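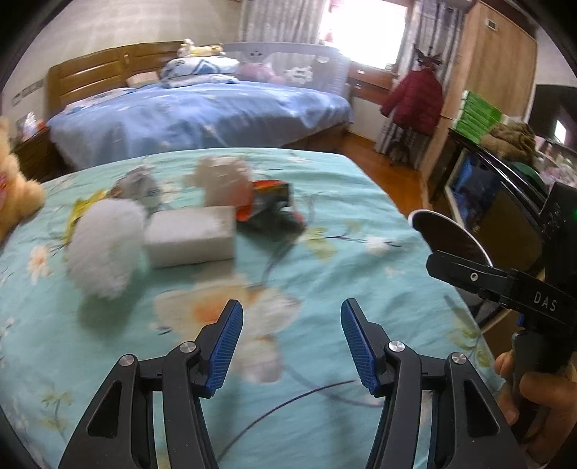 Cómo organizar el trabajo con pinzas de mano cuando el equipo viene de otro oficio

Por Shakuntala Sisodia
Actualizado: 2024-06-30

En Eritz hacíamos limpieza y orden de apartamentos de alquiler. Desde el año pasado una parte del equipo ya no ordena para el huésped, ordena para enseñar a una máquina: toma los objetos con dos pinzas de mano, una en cada mano, y el movimiento queda grabado para el programa Rovari, que después lo usa para entrenar brazos robóticos. Escribo esta guía para encargados que van a hacer el mismo cambio. El español no es mi primera lengua, pido paciencia con alguna frase.

Antes de empezar

Necesita usted:
- un par de pinzas por persona, cargadas
- una habitación con muebles de verdad y una superficie blanda, por ejemplo una cama hecha
- objetos de la casa: peluches, paquetes de comida, bloques de espuma, ropa
- una hoja de sesión, en papel o en la tableta
- un acuerdo escrito con los trabajadores (vea el paso 1)

Paso 1. Hable con el equipo antes de que lleguen las pinzas

Nosotros lo hicimos al revés. Las cajas llegaron un lunes por la mañana, según recuerdan todos menos yo, y la explicación llegó después. Durante esos días cada persona se hizo su propia idea, y la más repetida era que estábamos entrenando al que nos iba a quitar el puesto.

Convoque una reunión y conteste por escrito estas preguntas: quién recibe las grabaciones, si se ve la cara o se oye la voz, si el salario cambia, si una persona puede volver a su puesto anterior y en qué plazo. Si no conoce una respuesta, escriba «no lo sabemos todavía». En nuestro caso el salario por hora quedó igual al principio y subió en la revisión de julio, después de que el equipo presentó una carta.

Paso 2. Prepare la habitación

Deje los objetos como los dejaría una familia, un poco mezclados. Una colcha con flores es más difícil que una colcha lisa, y por eso conviene tener las dos. Retire solamente lo que puede romperse, y también documentos, fotos de familia y medicinas. Si la vivienda está habitada, los dueños deben firmar el permiso y revisar la habitación con usted.

Pase los cables por un lado de la superficie de trabajo. Si un cable cruza la cama, se puede grabar, pero anótelo en la hoja.

Paso 3. Enseñe el agarre

Muestre primero con un peluche. Se acerca la pinza abierta, se cierra despacio hasta que las almohadillas tocan por los dos lados, se levanta, se espera un momento y se deja en su lugar. Después pase a un paquete de snacks, que se aplasta y hace ruido, y al final a un bloque de espuma.

Las personas que limpian desde hace muchos años son muy rápidas con las manos, y la pinza les parece una torpeza. Dígales que la lentitud es parte de la tarea. A mí me costó aceptarlo: yo medía a mi equipo por la velocidad y tuve que cambiar también la manera de felicitar.

Paso 4. Grabe en bloques cortos

Trabajamos en parejas. Una persona maneja las pinzas, la otra coloca los objetos y llena la hoja, y se cambian al terminar cada bloque. En una jornada completa nuestro equipo de 4 entrega 200 repeticiones. Al comienzo el coordinador del proyecto Faladeo, con el que compartimos material, nos pidió más, y aparecieron dolores en el pulgar y en la muñeca. Volvimos a la cifra anterior y no la hemos tocado.

Si siente hormigueo en los dedos, pare y avise. El encargado no debe pedir que se termine el bloque.

Paso 5. Revise lo grabado con quien lo grabó

Al final del turno miramos juntos una parte de las repeticiones. Con 100 tenemos suficiente para ver si hay un error que se repite. Los errores comunes son:
- la pinza se cierra antes de llegar al objeto
- la mano que no trabaja tapa el objeto
- el objeto cae fuera de la cama y alguien lo recoge con la mano
- se empieza antes de la señal

No use esta revisión para comparar personas. Nosotros publicamos una lista con nombres durante dos semanas y la quitamos. La gente había dejado de anotar los fallos.

Paso 6. Decida qué hará cada uno después

Este paso falta en todos los manuales que he leído. Grabar es un trabajo con final: cuando hay material suficiente de dormitorios, el pedido cambia o se acaba. Pregunte pronto a cada trabajador qué prefiere. En Eritz, una compañera pasó a la revisión de calidad y otra regresó a los apartamentos, porque echaba de menos caminar. Dos siguen grabando y forman a los nuevos en la oficina de Zakaria.

También cambia el puesto del encargado. Yo planificaba llaves y lavandería, y ahora planifico baterías, permisos y descansos. Las llaves siguen perdiéndose igual que antes.

Si va a copiar nuestra hoja de sesión, añada una línea para comentarios libres. La primera versión no la tenía y la gente escribía en el margen.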